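Como se cuida de um braço robótico

Um robô de fábrica ou de laboratório trabalha muitas horas sem se cansar, mas precisa de cuidados, tal como uma bicicleta. Os parafusos podem ficar frouxos, os cabos podem gastar-se e os dedos podem sair do sítio certo. Neste texto vais conhecer um braço robótico da oficina Nekodis e saber o que se faz para o manter em ordem.

Quem trata dele é a técnica Gizella Vass. O colega dela, Kavinda Mridha, escreve os programas que dizem ao braço para onde ir. Os dois chamam "célula" ao conjunto todo: o braço, a mesa, as calhas de alumínio e os objetos com que o robô trabalha.

As partes do braço

O braço tem articulações, que fazem o mesmo que o teu ombro, o teu cotovelo e o teu pulso. Dentro de cada uma há um motor. Na ponta fica a garra, que é a mão do robô. A desta célula é preta e tem três dedos articulados.

Entre o pulso e a garra há um anel de metal prateado. É um sensor de força: mede com que força a garra empurra ou puxa. Se o robô tocar na mesa sem querer, o sensor nota a diferença e o programa pode parar o movimento.

Os cabos pretos levam eletricidade e informação. Têm de ficar com uma curva larga, para não esticarem quando o pulso roda.

A mesa de teste

Depois de cada revisão, o robô faz exercícios com coisas de cozinha. São bons para treinar, porque têm formas muito diferentes: uma panela de metal, uma taça de vidro e uma concha de cabo comprido. 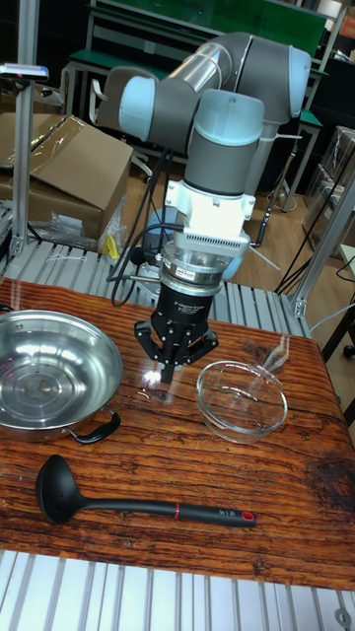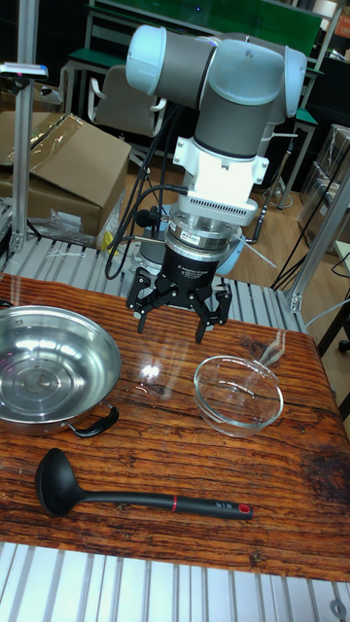 Nas duas primeiras fotografias, a garra está aberta por cima da mesa. Nas duas seguintes, já segura um utensílio preto.

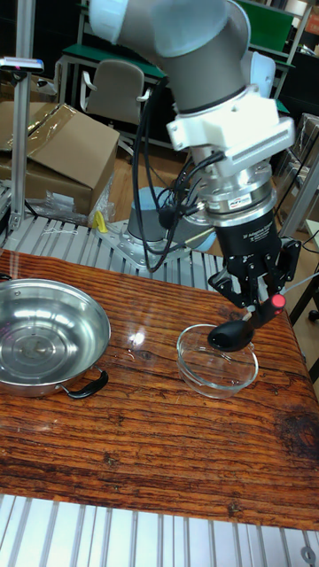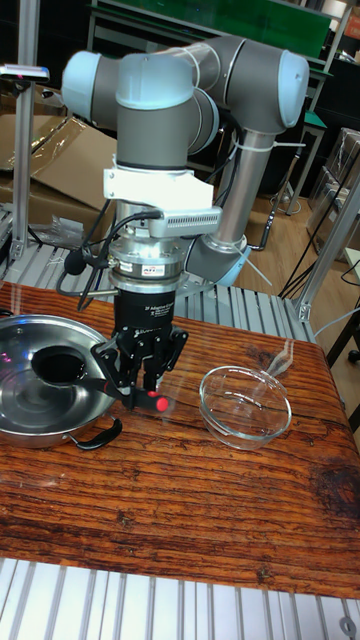 A revisão, passo a passo

1. Desligar. A Gizella carrega no botão de paragem, corta a corrente e pendura um aviso no interruptor. Ninguém mexe nos dedos de um robô ligado.

2. Limpar. Passa um pano macio e seco pelos dedos da garra. O pó e a gordura fazem os objetos escorregar.

3. Apertar. Usa uma chave dinamométrica, uma ferramenta que avisa quando o parafuso já está apertado que chegue. Apertar demais também estraga.

4. Ver os cabos. Segue cada cabo com a mão, desde a garra até à base, à procura de cortes ou dobras.

5. Pôr o sensor a zero. Com o robô outra vez ligado e a garra sem nada, o Kavinda diz ao programa: "isto é zero". É como acertar uma balança antes de pesar a farinha.

6. Experimentar devagar. O braço repete o exercício 10 vezes a baixa velocidade. Se falhar alguma, volta-se ao passo 3.

E quando alguma coisa se estraga?

Em agosto, um dos dedos deixou de fechar até ao fim. A Gizella desmontou a garra e encontrou um pino gasto. A peça nova veio da Bakos e demorou oito dias a chegar. A troca fez-se numa manhã.

Tudo fica escrito num caderno: o dia, a peça e o nome de quem fez o trabalho. O caderno desta célula tem 96 páginas e já está quase cheio.

Palavras difíceis

Articulação: lugar onde duas partes se juntam e podem mexer.

Garra: a mão do robô.

Sensor: peça que mede alguma coisa, como a força, a luz ou a temperatura.

Célula: o espaço de trabalho de um robô, com tudo o que lá está montado.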